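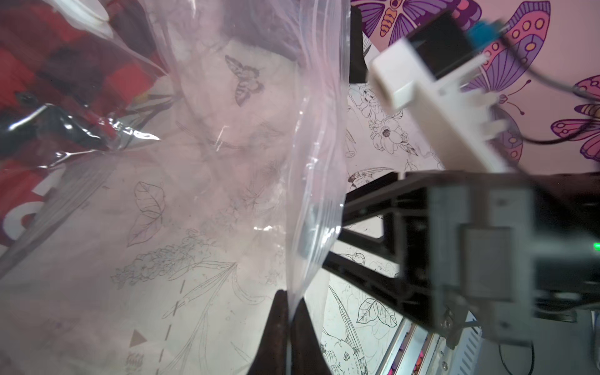
Stornia has opened a clothing packing service for residents who wish to store seasonal garments or prepare them for donation. The service began on May 17, 2023, and is offered in the butterfly room, named for the large butterflies and moths on its pink wall panels.

The program was developed under the direction of Halima Nyaga, manager of household services. It follows a trial held in April, during which 40 households submitted shirts, sweaters and children's clothing for folding and bagging.
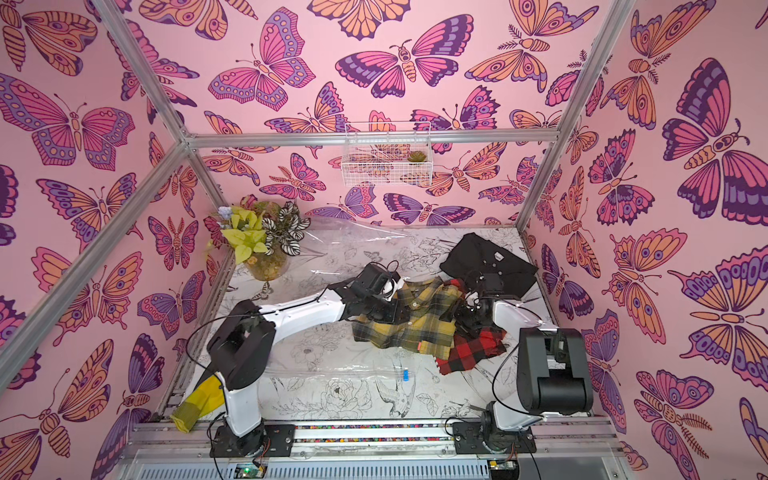
Garments are spread out on the work surface, checked for stains and missing buttons, and folded before they are placed in clear plastic. Plaid shirts and other heavy cotton items have made up a large share of the clothing received to date, according to the department. Residents are asked to empty all pockets and to fasten buttons before drop-off.

"Clear bags allow a family to find a shirt in the fall without opening every package on the shelf," Nyaga said. "They also make sorting easier for the organizations that receive donated clothing."

Each household may submit up to 15 garments per visit. Zip-top bags are provided without charge while supplies last — the department has set aside 1,000 for the first season. Residents may also bring their own bags, provided these are clean, transparent and large enough for a folded adult shirt.
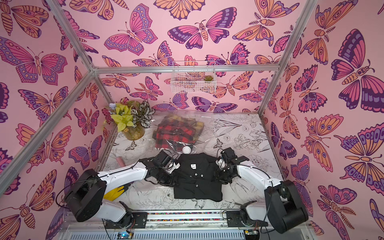

Packed clothing must be collected within four days. Items left beyond that period will be transferred to the Isby clothing exchange, where they will be made available to other residents. Coats, footwear and bedding are not accepted at this time.

Questions regarding drop-off or collection may be directed to Wekesa Waweru at the household services desk.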